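Chapter 3
Supply, Demand and the Price of a Carrot

Prices move. Sometimes overnight. In this chapter we look at why — and why the same vegetable can cost twice as much in one town as in the next.

Start with Starnholm, a market town of 1,000 households. One grower, Enside, brings in most of the carrots. In September the harvest is big, the price drops. By late winter there's less to sell and it climbs back up.
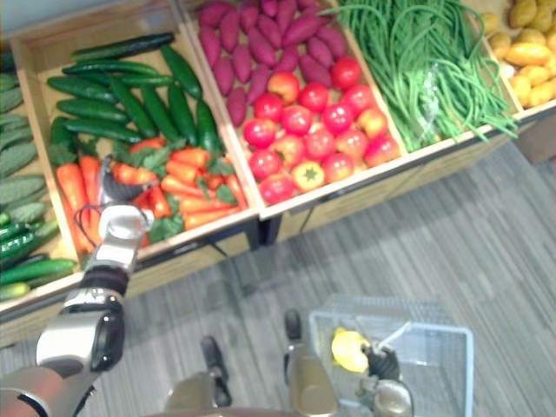
Photo: Unirura Picture Desk

Supply is the amount sellers will offer at each price. Not one number, a whole schedule of them. Demand is the same idea from the buyer's side. Students mix up "demand" and "quantity demanded" all the time, so read section 2 twice.

Substitutes matter too. If cabbage gets expensive, some shoppers swtich to something else, some pay up.

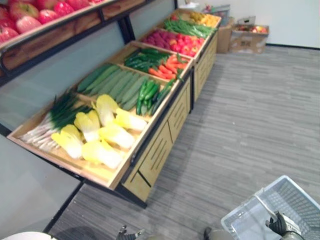

Lingyun Kong objects that shoppers rarely compare prices at all, they buy what they bought last week and only notice a jump when it is a large one. Fair point. We come back to habit later in the chapter.

Key terms: supply, demand, substitute, equilibrum price, shortage.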